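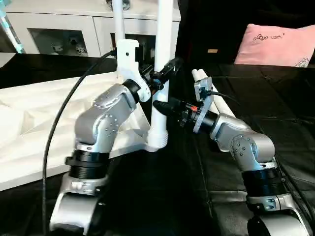 Ullero White Pipe Stand – Review

Rating: 4 out of 5
Reviewed by Anežka Kratochvíl
October 23, 2003

I was looking for a simple stand which I can put on a work table and move away again in the evening. The shops near me had only heavy metal ones, so I ordered the Ullero from Graltbridge. It cost 179 with delivery, and the box came after two days.

The idea is very plain. You have a white plastic pipe that stands upright, a ribbed fitting at its lower end, and under the fitting a triangular frame that spreads out to the table. The pipe is smooth and pleasant to hold. Mine came with one small scratch near the top, and I did not write to the shop for this.

Putting it together

The instruction sheet is one page and the drawings are too small for my eyes. I first pushed the pipe in without turning it, and it was leaning a little. When I turned it while pushing, it went deeper and stood straight. Do this on the table and not on your knees, as I did. The ribs on the fitting are a good help for the fingers – my hands are not strong and I could still hold it well.

In use

I hang light things from mine: paper patterns, a string of labels, sometimes a scarf that I am finishing. For such work it is very good. With a winter coat on one side it began to tip, and I would not try this again. The maker writes nothing about the weight it can carry, which I find a pity.

My neighbor Aiguo Li has the older Boateng stand, about 70 in price. His is lower and the joint has become loose, but he says that spare parts are easier to find. I asked Graltbridge for a spare fitting and I still wait for the answer.

White plastic shows every mark of pencil. Warm water and a little soap take it off.

I would buy it again for light work on a table. One star is missing for the instruction sheet and for the spare parts.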